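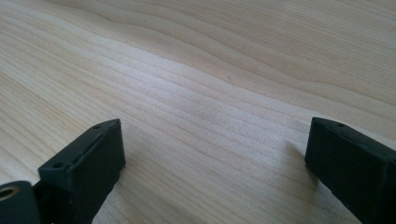 ## Point d'avancement, 2020-07-01 – Nostex, serrurerie et contrôle d'accès

À : Hatsue Yokoyama
De : Mwangi Khaemba

Fait en vitesse, je repars sur Denidcombe cet après-midi.

**Cylindres.** Bâtiment A terminé. Environ 200 cylindres remplacés, organigramme à jour, clés remises contre signature. Reste 4 portes coupe-feu au B : les barres anti-panique ne sont pas compatibles avec le modèle commandé chez Flonex. Retour demandé, pas de réponse pour l'instant.

**Badges.** Lecteurs posés au rez-de-chaussée et au sous-sol. Programmation à moitié faite, le logiciel Nakajima plante quand on importe la liste du personel. On saisit à la main en attendant.
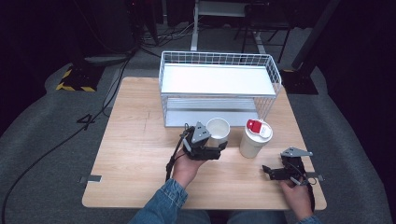

Du coup deux jours de retard sur cette partie, rattrapables si la mise à jour arrive avant vendredi.

**Astreinte.** Ouvertures de porte de nuit : rien à signaler. Une clé cassée dans la serrure du local vélos, extraite le matin même.

**Budget.** Dans l'enveloppe, sauf les gâches électriques. Devis complémentaire joint, 50 € pièce, pose comprise. Merci de valider vite, le fournisseur ferme en août.

**À faire :**

- relancer Flonex (moi)
- récuperer les anciens passes, deux manquent encore
- fixer la date de réception du bâtiment B

Annexes par mail séparé.

MK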